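4.2 Contact timing with transparent containers

The experiments in Section 4.1 used opaque boxes, where the edge of the object is easy to find in every view. We now turn to food containers with clear walls. The question is the same: can the policy tell when a fingertip has met the object, using only joint currents and images, and can it hold back the second hand until the first has settled?

The work was done on the two-arm bench at Stalmont. Each arm carries a Songate hand inside a black knit Prutex glove. Each hand has its own small camera at the wrist, and a fixed camera covers the table. The container is presented without its lid, with sliced pork belly inside. The task is to bring both hands to the container, close on it from opposite ends, and shift it along the table without tipping it. The meat is not touched.
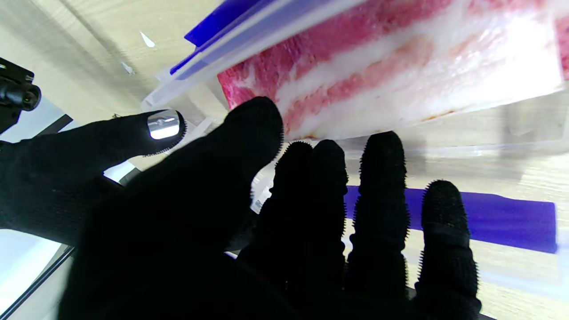 Meat was chosen because its weight is unevenly spread and may move inside the box as the arms accelerate. A policy that closes early with one hand tends to push the container into the other, and the load then slides towards the far end. In earlier trials with dry rice we saw the same fault, but the rice levelled itself again and the final position error was small. With meat the shift stays, and the error carries over into the next movement.

The training set holds 1,756 teleoperated episodes. Of these, 806 involve a transparent container and the rest use the boxes from Section 4.1. All of them were recorded by three operators after a short practice period. Contact onset was marked by hand for each finger. Two people marked every episode on their own, and where they disagreed by more than 100 ms a third reading was taken by Gangadharan Marar, who had not seen the first two. The middle value was kept.

Labelling was harder than we had expected. The wrist view gives the best angle on the fingertips, but the fibres on the glove blur their outline, so that the last few millimetres before contact are difficult to read. The operators also differed in style. One of them let the fingers rest on the container before closing, while the other two closed in a single motion. We did not correct for this, and it is likely that some of the spread in the results comes from it. 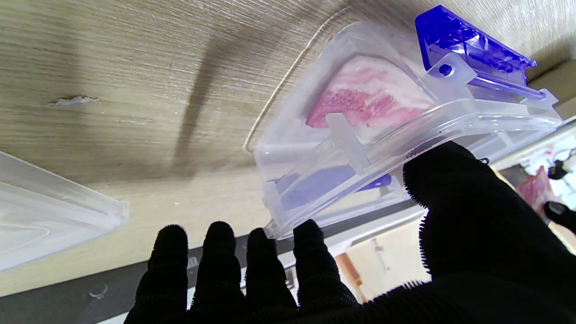 Three versions of the policy were trained. The first, which we call Macaraeg-base, takes the fixed camera and joint positions only. The second adds both wrist cameras. The third, Macaraeg-c, also has a small output head that predicts contact for each finger, trained on the labels described above. All three share the same image encoder and the same action horizon. The value of the wrist views for this object can be judged from Figure 5. The container walls let the background through and give little more than a few white highlights, whereas the cobalt-blue latch clip is plain, and the thumb can be placed against the underside just beneath it. A dark shadow also falls across the laminate towards the container, and early versions of the contact head responded to shadows of this kind as if they were edges. Random darkening of image strips during training removed most of this effect.

We scored a predicted contact as correct if it fell within 100 ms of the label. On held-out episodes with transparent containers, Macaraeg-c was correct for 84 per cent of contacts. The version with wrist cameras but no contact head has no direct prediction to score, so we read its contact time from the point at which the commanded finger speed fell below a fixed threshold. By that measure it did clearly worse, and its mistakes were nearly all in one direction: it stopped the fingers too soon.
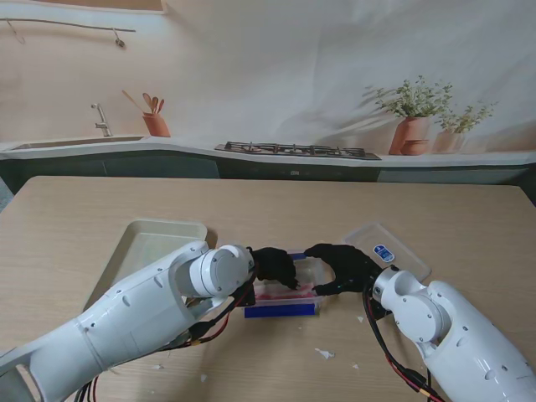

The left and right hands did not behave alike. The left hand usually arrived first, a habit learned from the operators, and its contacts were predicted well. The right hand arrived when the container was already held on one side, and small movements of the object made its contact time less certain. Feeding the left hand's predicted contact to the right hand as an extra input reduced the difference between them but did not remove it.

Joint currents alone were a poor guide. The glove is soft enough to take up the first part of the load, and by the time the current rises the container may already have moved. Using a thinner glove would help here. We kept the present one so that the results can be compared with those for the opaque boxes.
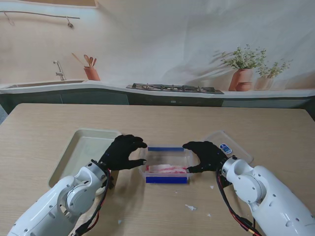 Most of the remaining errors fall into two groups. In the first, a finger passes behind the container wall as seen from the wrist and the contact head reports contact while there is still a gap. In the second, the outermost finger touches before the others and is missed, as it often lies near the border of the wrist image. The second group could probably be reduced with a wider lens. The first is more serious, and we have no simple remedy for it in the present set-up.

We also tried training on the opaque boxes alone and testing on the clear containers. The arms approached correctly in most trials, but contact prediction was little better than using the average contact time. Section 4.3 looks at how many transparent episodes are needed before this improves.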